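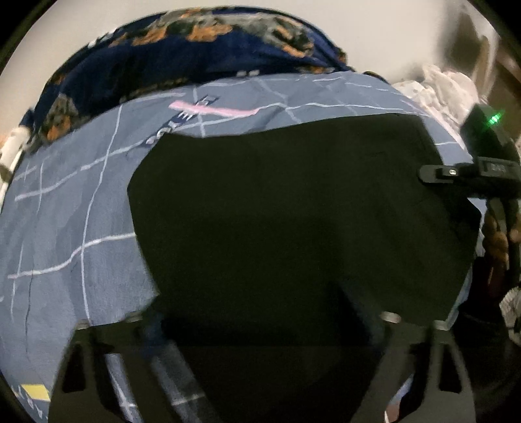

Thread count is the wrong number to print on a sheet

Sep 4, 2019

Most shops that sell bed linen put one figure on the front of the packet, and it is the thread count. It gives the number of threads running both ways through a square inch of cloth. Buyers treat it as a score. I think it should be moved to the back of the label, in small type, and replaced by two figures that say something about how the sheet will behave in use: weight per square metre and shrinkage after washing.

The trouble starts with the counting. A yarn may be a single strand or several strands twisted together. If each strand is counted separately, a cloth made from two-ply yarn doubles its score without gaining a single extra thread in the weave. Two packets on the same shelf may have been counted in different ways, and the buyer has no means of telling.

Even when the counting is fair, the figure leaves out most of what matters. Fibre length decides how much a cotton sheet will pill. The weave decides how it hangs and how warm it feels: a percale is crisp and lets air through, a sateen is smoother and snags more readily. Neither can be worked out from the count.

Weight is harder to fudge. A sample is cut to a known area and put on a scale. It does not tell the whole story either - a heavy finish can add grams that leave in the wash - but it can be checked by anyone with a pair of scissors and a decent balance. Weighing after the first wash would close that gap.

Shrinkage matters more still, at least for fitted sheets. In March I bought three, from Prekberg, Irkano and Ustik, all labelled for the same mattress depth. I measured each one new, and again after 6 washes at the temperature on the care label. The Ustik sheet had lost 5 cm in length and would no longer stay over the corners. The Irkano had lost 3 cm and just held. The Prekberg had hardly moved. It also had the lowest thread count and was the cheapest. Three sheets prove very little, but none of the packets carried the one figure that would have helped me choose.

Makers will object that buyers do not understand grams per square metre. Buyers did not understand thread count until it was printed in large type for years. Cartwright already gives a cloth weight for its towels, and its customers seem to manage. I see no reason why the same line could not appear on its sheets, with the percentage shrinkage printed underneath.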